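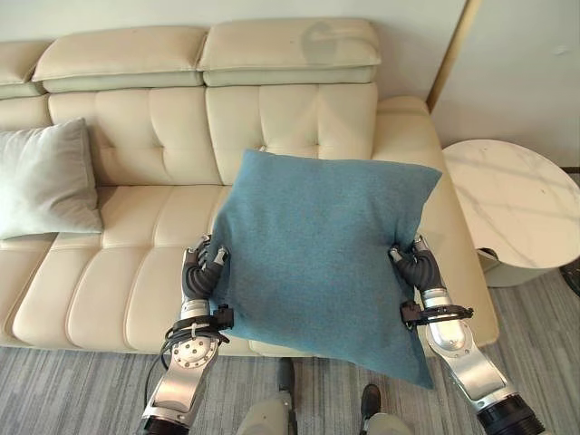
November, 10:40 in the evening
By the night technician, Pollow

I came home late again and my tea is already cold, but I want to write this while I remember the order in which I did things. Last time I left it for the morning and I lost half of it.

The day began with the left hand. Since the update the fingers on that side close a little later than the fingers on the right side. It is a very small delay and with a hard object you would not notice it. With a cushion you notice, for the right hand has already taken the cloth and is pulling, and the left hand is still arriving. The cushion then turns in the air. The people in Bandar wrote to me that it must be the grip program. I did not agree, but I am new here and I did not want to say it too strongly in an e-mail, so I wrote that I would "look at both possibilities." Then I looked first at the hand.

I put the robot in service mode and took the weight of the arm on the stand before I did anything else. This is my rule from Imhof, where I worked before, and where I once saw a shoulder come down on a colleague's toolbox. The toolbox was not usable after. When the arm was resting well I opened the wrist cover and checked the cables where they go under the strap. The strap was too tight. I am quite sure it was I who made it too tight, two weeks ago, when I was afraid that the connector would move. The cable had a flat place under the strap, the length of my thumbnail. The outside was not broken. I measured it while I bent it with my fingers, and the value jumped one time in maybe ten bends. I changed the cable anyway.

The spare is Pellarero part 411. We have 3 of them left in the drawer now, and I wrote this on the drawer and also in the book, because the drawer is not always believed. It took me most of an hour. The new cable is stiffer than the old one and it does not like to make the small loop behind the wrist. I made the loop larger than in the drawing. If it is too small, the cable pulls on the connector each time the wrist bends back, and if it is too large, it catches on the edge of things. I turned the wrist by hand to both ends of its travel and watched the loop the entire time, and then I did it a second time with the fingers closed, as a closed fist changes how the cable lies.

The strap I closed only until it held, and not one tooth more. I must learn the word for this. In my language we say that something is tightened "with the hand of a guest," and I have not found how to say it in English. 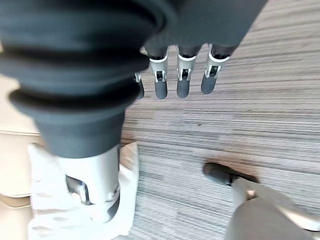
After lunch came the fingers themselves. I cleaned the joints with the soft brush and a dry swab. Cloth leaves very much dust in them, more than I would have believed before this job, and the dust sits around the pins and makes a kind of gray felt there. I brush from the palm toward the tip and never in the other direction. The instruction from Pollow says to clean them every 913 cycles. I do not know who chose such a number or what happened at cycle 912, but it is written and I follow it. Today I was late with it and the counter had already passed. I wrote the true count in the book.

Then the zero position. This is the part that I like. Each finger must be sent straight, held there for 6 seconds, and then the value is stored. If you store too early, the finger is still moving a little inside, even if your eye says it is standing. I sat on the floor to see the tips from the side, and my knees are telling me about it now. The first finger was good and I left it alone. The third one was stored wrong, not by much, and I think it had been wrong since the update. So maybe Bandar was also a little bit right and I was also a little bit right. I will write it to them in a polite form.

The bellows on the forearm I only wiped. There is no damage that I could find, but I opened the folds one after another with my fingers, the way one looks through the pages of a book, for a crack always starts deep in the fold. I should put a date for the next look. In winter the heating makes the air dry and I do not trust such covers in dry air.

At four I took the arm off the stand and started the warm-up. I let both arms go through the slow program with empty hands first. There was a sound from the right elbow at the beginning, a short one, and then it did not come again. I wrote it down with the time. At Imhof we had a saying that a sound which goes away by itself has only gone to fetch its family, so tomorrow I will listen to this elbow before I switch on anything else in the room.

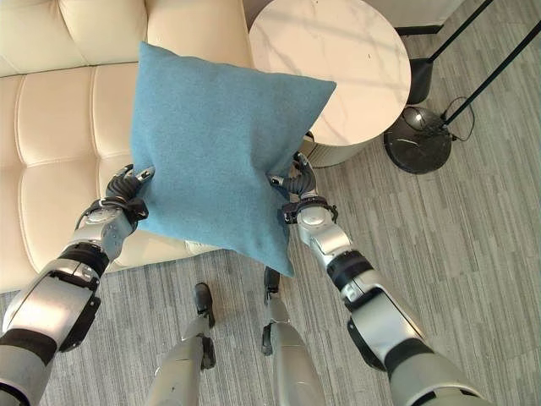

For the test I used the blue cushion, the square one. It is the best one for this work, as the cloth has some grip and the hands do not have to press so hard. The shiny pillow is much more difficult and I did not want to test a new cable and a difficult pillow on the same day. The task is to hold the cushion between the two hands by its left and right side, keep it in the air in front of the body, and then bring it to the sofa. I stood with the stop button at the end of the seat, where I can see the wrist and the feet at the same time.

I changed the grip force only one step down on the left, to the same value as on the right. Somebody had raised it, I suppose to help against the delay. It is an understandable idea, but it hides the fault and it is bad for the small joints. I wrote the old value beside the new one in case I am mistaken.

On the first attempts I looked only at the loop of the cable, and after this I looked only at the fingertips. I cannot look at two things well. When I was at school my teacher complained about it and now it is nearly a qualification. The two hands came to the cloth together, as far as I can judge by eye. The log will say it better than I can, and I did not have the patience to open the log tonight.

Two things I still do not like. The cushion hangs with one corner low, and I do not know if this is the hands or only how the filling lies inside it. I turned it over between tries and it still hung so, but on the other corner, I think. I should have marked the corner with tape. Also the feet. The stance is a little narrow when the arms reach far out, and I would like to ask for it to be wider, but the stance is not my area and last time I asked about it I received a document of forty pages.

For tomorrow:
listen to the right elbow, cold
tape on one corner of the cushion
order cables from Pellarero, and ask if they still make the softer kind
move my brush out of the coat pocket, I have taken it home again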